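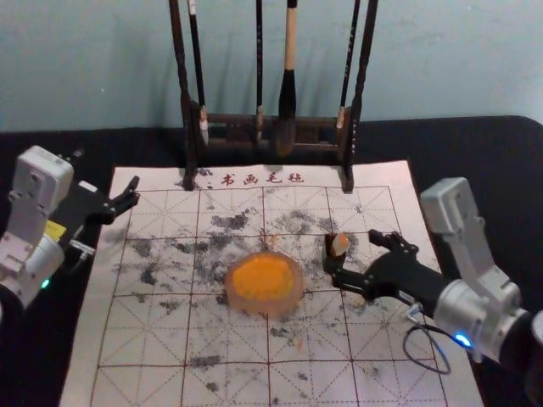 毡子

母亲搬来跟我住的那年，带的东西很少，两只箱子，一床她嫌我家没有的厚被子，还有一卷毡子，用旧床单裹着，外面又捆了三道绳。我以为里面是什么要紧的物件，蹲在门厅里解了半天，解开来一看，是她写字用的那块书画毛毡，白底红格子，米字格，上面全是墨点子，深的浅的，一团一团，上半截尤其厉害，往下拖拖拉拉地散开去。

我说妈，这个该换了，新的又不贵，我在网上给您买一块。

母亲没有搭理我，只问桌子在哪里。

桌子是现成的，原先堆着我的快递和不穿的衣服。我花了一个晚上把它腾出来，母亲在上面铺了一块黑布，布的四边垂下去，把桌腿上的划痕都遮住了。她把毡子铺在黑布上，用手掌从中间往外抹，抹了一遍又一遍，其实早就平了。然后是笔架，深色木头的，两根立柱高高的，底下有镂空的小花板，缝里积了灰，她拿棉签一点一点地掏。笔架就立在毡子上沿，正挨着那几个红字。母亲退后一步，看了看，又上前挪了半个指头那么远，这才算在我家住下了。

墙是灰蓝色的，我刷的时候还嫌它太冷清，现在笔挂在前面，影子落上去，软软的，倒觉得合适。

挂着的笔里头有一支最粗，浅色木杆，黑毛，沉甸甸地垂着，比别的都低。这支是母亲在江边的Trindutow文具铺里买的。那铺子我小时候去过，门脸窄得两个人要侧着身子走，里面一股墨和樟脑混在一块儿的味道，老板喜欢把算盘拨得很响，不管有没有账要算。那支笔当年要25块钱，母亲一个月的工资才200，她在柜台前面站了很久，拿起来，放下去，又拿起来，我在旁边急着要去买糖糕，扯她的袖子。后来她买了笔，也买了糖糕，回家的路上嘱咐我，别跟你爸说笔的价钱。我当然说了，当天晚饭就说了。父亲听完，夹了一筷子菜，说贵的笔是不是不掉毛？母亲说是的，不掉毛。父亲说那就好。这件事就过去了，我还有点失望。

母亲写字没有老师，字也谈不上有多好。她自己讲，她的横总是往上跑，像要去赶车。年轻时她在Jestero纱厂上班，倒夜班的时候，早上回到家睡不着，就写字，写到眼皮打架为止。那时候没有毡子，垫的是报纸，墨渗下去，把桌面也染了，父亲拿砂纸磨过两回，磨不掉。毡子是后来才有的，我上中学那年，父亲出差带回来的，卷成一个筒，夹在腋下，一路坐了7个小时的火车，据他说上厕所都没舍得放下。母亲嘴上怪他乱花钱，夜里却没有用，就那么铺着，对着灯看格子。第二天我放学回来，毡子上已经有了头一个墨点。她很懊恼，说是手抖了。父亲弯下腰去看了看，说，像个芝麻。

后来芝麻就多起来了。

我有时候下了班，包还没放下，先到她桌边站一会儿。她写她的，我看我的。毡子中间偏左总放着那个橙色的小圆碟，边上透一点粉，里头是亮亮的橙色，有些粗糙的纹路，摆在一片灰黑的墨迹里，格外精神，像谁把半个橘子忘在那儿了。我问过她为什么老放在这里，挪到边上多宽敞。她说放在那儿，手过去就有。我说那写字不碍事吗？她说不碍事，我绕着它写。

她真的是绕着写的。写大字的时候纸铺下来，她才把小碟端开，写完了，等纸晾一晾揭走，又端回去，放回老地方，一点不差。

去年秋天，十月里头，隔壁Lưu家的小孩到我们家来学写字。说是学，多半是他家大人要加班，找个地方让他坐着。那孩子六岁，坐不住，屁股底下像长了弹簧，可是他喜欢毡子，不喜欢纸。他趴在那里看墨点，手指头点着，说这个是狗，这个是一条船，这个是下雨。母亲就把笔搁下，陪他一块儿看。我在厨房里择菜，听见她说，对，这个是下雨，那天还真的下雨呢，雨大得很，我儿子没带伞，我一着急，笔一甩，就甩上去了。

我拿着一把青菜站在那里，想了好一会儿，想不起来是哪一天。

吃晚饭的时候我问她，真记得啊？她说哪能都记得，哄小孩的。隔了一会儿又说，有几个是记得的。我问哪几个，她让我先喝汤，汤要凉了。

过了些日子，我到底还是买了块新毡子，趁着Trirngate商场周年打折，也不是存心要换掉旧的，就是看见了，觉得家里可以备一块。厚实，雪白，格子印得又红又正。母亲摸了摸，说好，这个好，真厚。她把它卷起来，用原先那条旧床单裹上，捆了三道绳，放到柜子顶上去了。

我说您倒是用啊。

她说等这块用坏了再用。

我看看桌上那一块，实在说不出它还能怎么坏。不过我也没有再劝。晚上她睡得早，我关灯以前，在桌子跟前坐了一会儿，学那孩子的样子，趴下来找。船找到了，狗没有找到，可能要换一边看才行。父亲说的那颗芝麻，我从上面的格子找起，找到第二排，颜色差不多的实在太多，有一颗靠近红线的，圆圆的，很小，我觉得就是它了，又觉得旁边那颗也像。

母亲在里屋咳了一声，问我怎么还不睡，灯费电。

我说就睡了。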